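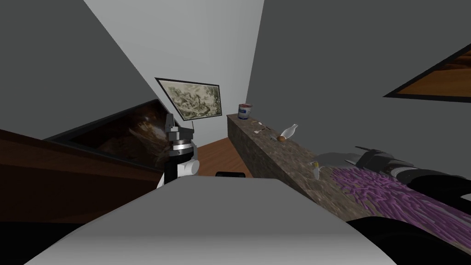

Unit 3 - Camera placement and simulated kitchens
Notes: Ysaline Royer

The policy takes two inputs per arm: joint positions and the view from a camera on the wrist. A body camera adds the counter and both arms. All scenes are rendered in Noto, so object poses are known exactly.
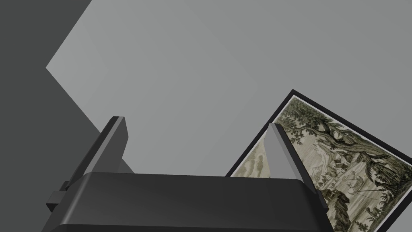
Wrist views rotate with the last joint. The encoder can't assume that up in the image is up in the room, and a wall picture may take more pixels than the target. Moschos randomizes wall textures during training for this reason.

Set for the lab: 900 training episodes, 71 held out, 12 wall textures. Report success with and without the body camera - same seeds for both. Read Chevalier, section 3, before the lab.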